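Skosico Toledo
Software updates, August

1/ The Toledo software group has released version 2 of Stedurex, the toolchain we use to turn hand-held gripper recordings into training data for manipulation policies. This thread summarizes what has changed and what users of the previous version need to do.

2/ The largest change is in pose estimation. Stedurex previously tracked the gripper with a fixed feature budget per image. Large plain surfaces such as bedding and white walls used up matching time and returned few usable points. The new tracker sets its budget by region, with an upper limit of 1000 features per image.

3/ Bedroom recordings remain our hardest household category. Soft goods change shape when they are gripped, so the tracker must not treat them as part of the fixed room. Version 2 masks the area between and just beyond the fingers before it solves for camera pose.

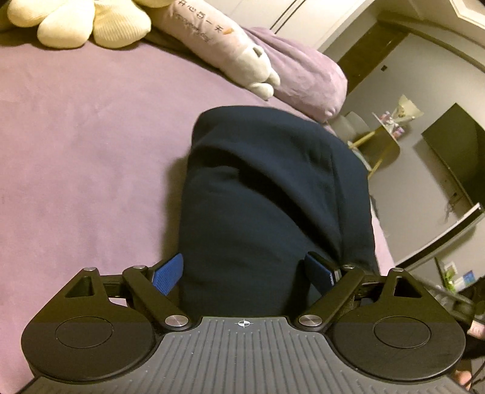 4/ The mask is computed from the finger opening. When the fingers are wide, the masked area is wide. Users who have printed their own finger pads should rerun the opening calibration before processing new recordings. The old calibration file will load, but it will raise a warning.

5/ Time alignment has also been revised. All streams are now resampled to 60 Hz before export. Recordings with a gap in the motion data are split at the gap and exported as separate episodes. In the previous version they were interpolated, and this produced smooth paths that the hand had never followed.

6/ We reprocessed our internal bedroom set with both versions. Version 2 accepted 932 of 1000 episodes. Most of the rejected episodes fall into one of two groups: fast wrist rotation near the start, or a long period in which cloth covers most of the view. We are working on the second group and have no date to announce.

7/ Wrist rotation deserves a separate note. Operators turn the tool freely when they work on folded items, and the room may sit at a steep angle in the recording. Stedurex does not level the images. Gravity direction is stored with each episode, and the policy receives the view as recorded.
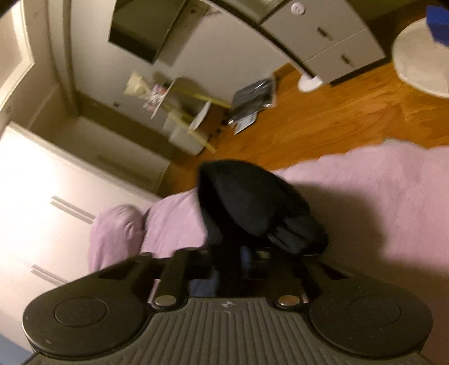

Folded black item on pink bedding, tilted room view.

8/ Users who prefer leveled images can turn on the option in the export settings. We do not recommend it for policies that will run on a wrist camera. It crops the corners, and the corners often hold the furniture edges that the tracker depends on.

9/ On the planning side, Plondach now reads Stedurex episodes directly. The conversion script is no longer needed and will be removed in the next release. Plondach checks each episode against the joint limits of the target arm and marks the segments that the arm cannot reproduce. Marked segments are kept in the file and skipped during training.

10/ Known issues: the episode viewer may show the gripper opening one step late when playback is paused. Exported values are correct. Very long episodes can also fail to load in the viewer on machines with limited memory; splitting them by hand resolves this.

11/ Upgrade notes and the revised calibration guide are in the documentation folder of the release. Partner sites should finish any export in progress before they upgrade, as partial exports cannot be resumed across versions. Please send error reports through the Toledo support desk and attach the session log.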